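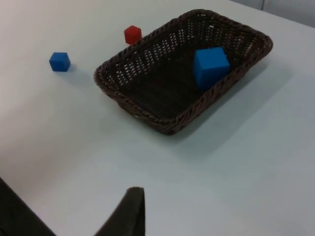

Sorting table, Gikdale: dark wicker basket with the big blue cube in it, two more cubes on the table top.

Tovia sorting baskets – progress report to the Evangelista fund
From: Fahad Sandhu
Covers: January to end of March

Writing this between sessions so apologies for the state of it. Headings are the ones on your form, more or less in the right order.

Where we are

Both rooms are up and running. Gikdale started first, Vernenness a few weeks after as the room there wasn't free until the heating was done. Same set-up in each: pale table, basket, cubes, one adult sitting at the side and mostly keeping quiet. Children come to the table in threes at most. We tried bigger groups at Gikdale early on and it was all elbows.

For anyone at your end who hasn't seen the application – Tovia is the name for the whole set of table activities, put in, take out, sort, match, tidy away. The basket and cubes are the bit your money went on. Ages are two to four, a few just turned five.

What we said we'd do and what's done

Baskets bought for both rooms – done.
Cubes bought for both rooms – done, one set came short and was made up later.
Activity cards written and tested – 3 finished, the rest in draft.
Staff at Vernenness shown how to run it – done, one afternoon, wants a second go.
Take-home version for families – not started. See below.
Notes on each session – patchy. Gikdale good, Vernenness has gaps in February.

The baskets

We changed our minds on these. Application said plastic trays. Went for wicker in the end, the low rectangular sort with a thick plaited rim and sloping sides. Very dark brown, close to black. Reasons were partly cost and partly that we borrowed one for a morning and the children took to it straight away. They like running a finger round the rim. Low sides mean the small ones can see in without standing up.

Dark basket on a pale table has been a help as well. The children find the edge of it easily and you get a lot less "where does it go". We'd do the same again.

Downsides – they catch crumbs, and you can't wipe them down like a tray. They get brushed out at the end of the day and taken outside for a bang once a week. One at Vernenness has a strand coming up at a corner. Tucked back in and glued, keeping an eye on it. If it goes again we'll replace it out of our own budget.

The cubes

Plain cubes, slightly rounded corners, no letters or pictures on them. That was deliberate, the old alphabet blocks had everybody hunting for their own initial and no sorting got done.

The blue ones get the most use. Card one is simply "big blue in the basket". Sounds like nothing but it's doing two jobs, size and colour, and a fair number of the two year olds go for any blue cube at first. By the third or fourth visit most are stopping to look before they pick up. Card two is the same again with the small blue. Card three is everything in, then everything out and back on the shelf, so really it's tidying up with a different name on. Surprisingly popular!

Things the staff have noted down, copied from the book:

Child K put a cube in, took it out, put it in, eleven minutes. Very content.
Twins had an arguement over who does the last one. Now they take it in turns and remind us whose turn it is.
Boy who doesn't usually come to the table came over by himself and stood a cube on the rim. Balanced for a second. He was delighted.
Child M sorts by size no matter what the card says. Leave her to it.

Money

Spent so far on baskets and cubes, both rooms: £279. Receipts scanned and sent with this, except the postage one, which I'm chasing. Table at Gikdale was already ours. The Vernenness table was lent by the centre, no charge. Printing of the cards hasn't been billed yet and will show up in the next report.

There is an underspend because of the trays we didn't buy. We'd like to move it over to the take-home version if you're happy with that. Can put it in a proper letter if needed.

What's gone wrong

Vernenness start date slipped, as above. Knock-on was fewer sessions than planned there. We've added an extra morning slot, half past nine, to catch up.

Storage. Cubes were kept loose in a drawer and got mixed with the construction toys. More than once a session started late while somebody dug through it. They now live in their basket on the shelf, which we should of done from the start.

Cards too wordy. First drafts had a paragraph on each. Staff weren't reading them, fair enough. Cut to one line and a drawing.

Next three months

Finish the remaining cards and get them printed.
Second training afternoon at Vernenness, hopefully with the new starter there too.
Fill in the February gaps from memory where staff are sure, leave blank where they aren't.
Take-home version – small bag, a few cubes, one card. Any box or bowl at home will do in place of the basket. Want to try it with a handful of Gikdale families before ordering more.
Parents have asked for a drop-in to see the table in use. Probably late afternoon at pick-up.

Need from you

Yes or no on moving the underspend. And whether you still want the session notes typed up or if copies of the book will do – handwriting is mixed but readable.

Fahad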